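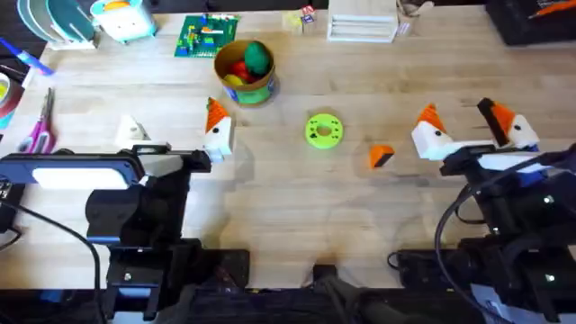
Kokkonen Opens Its Doors in February With Secondhand Tables, Chairs and a Lot of Tea

Contact: Kevser Ekinci, Kokkonen

Hi, it's Kevser from Kokkonen, the used furniture shop, and I've got news I've been sitting on for months. We're moving into the old Demis building in February! Doors open at 10 a.m., and the kettle goes on a good while before that.

If you've been to our current place, you know the problem. We have 51 chairs stacked up the back stairs, and Tuncay Polat has to climb over a sideboard to answer the phone. The new floor gives us room for 217 pieces, all out where you can walk up to them, pull the drawers and sit down.

We're starting with tables - kitchen tables, mostly, plus a few long ones that came out of a school library. Everything gets cleaned, tightened and oiled before it's priced. Erdal Demirtaş does the repairs, and he'll be at his bench all opening day if you want to ask him about a wobbly leg or a ring from a coffee mug (bring a photo, he loves that).

"I'd fix a good old table over selling somebody a new one any day," Erdal told me when I asked him for a quote. Then he went back to sanding.

The first 50 people through the door get $7 off anything in the shop, and delivery in town is free all month. Şengül Polat is baking - I've asked for the walnut cookies.

Parking is behind the building. Use the side entrance if you're bringing something in for Erdal to look at.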